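How to Prepare for Your First Physical Therapy Visit
Hornell Outpatient Rehabilitation – Patient Guides

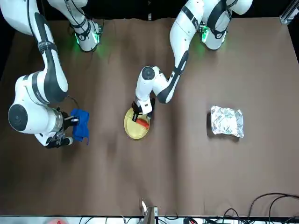
A blue cloth held in a black gripper above a brown table surface.

This guide is for adults who have been referred to the Hornell outpatient clinic for treatment of the back, neck, shoulder, hip or knee. Patients referred after surgery should also read the instructions supplied by their surgical team. Where the two differ, follow the surgical team.

Before you call

Have your referral in hand. The front desk will ask for the name of the referring provider, the body part to be treated and the date the referral was signed. If you are covered through an employer plan, ask the plan whether visits must be approved in advance. Approval can take several working days, and the clinic cannot request it until your registration is complete.

Step 1. Schedule the evaluation

Call the Plimden Road desk and ask for a new patient evaluation. Evaluations are not booked at the Skivport office, although follow-up visits may be held there. Tell the scheduler if you need an interpreter, a ground-floor room or a longer appointment.

Step 2. Complete the history form

The form is six pages long and is mailed with your confirmation letter. Please use ink. List every medicine you take, including vitamins and anything bought without a prescription, and write the dose next to each. Past injuries should be included even when they involve a different part of the body – an old ankle sprain may be relevant to a knee complaint. Leave page 6 blank. Your therapist will fill it in with you.

Step 3. Keep a short symptom record

For the week before your visit, write down the following each evening:

When the pain or stiffness was at its worst
What you were doing at the time
What eased it, if anything did
How well you slept

One or two lines per day is enough. Do not stop your usual activities in order to rest the area before the evaluation unless your provider has told you to do so.

Step 4. Choose suitable clothing

The therapist must be able to see and move the joint being treated. Wear shorts for a hip, knee or ankle evaluation and a sleeveless or loose shirt for a neck or shoulder evaluation. Bring the shoes you wear most often. Gowns are available on request.

Step 5. Arrive and check in

Enter by the Abbasi Wing door and report to the first desk on the left. Bring your referral, insurance card, photo identification, completed form and symptom record. Any brace, cane or splint you use at home should come with you. Copies of imaging reports are helpful; the films themselves are not required.

What to expect at the evaluation

The therapist will review your history, then measure strength, balance and range of motion. Some movements may be uncomfortable. Say so at once, and the test will be changed or stopped. Mild soreness on the following day is common. Call the clinic if it is severe, or if you notice new numbness or weakness. For sudden loss of bladder or bowel control, chest pain or trouble breathing, go to the nearest emergency department.

Before you leave, you will receive a written home program and a proposed schedule of visits. Ask the therapist to watch you perform each exercise once.

Changes and cancellations

Please give one full working day of notice. Patients who miss two visits without notice will be asked to speak with Samina Kakakhel, Patient Services, before further visits are scheduled.

Prepared by Fouzia Gilani, Physical Therapy
Last reviewed December 15, 2001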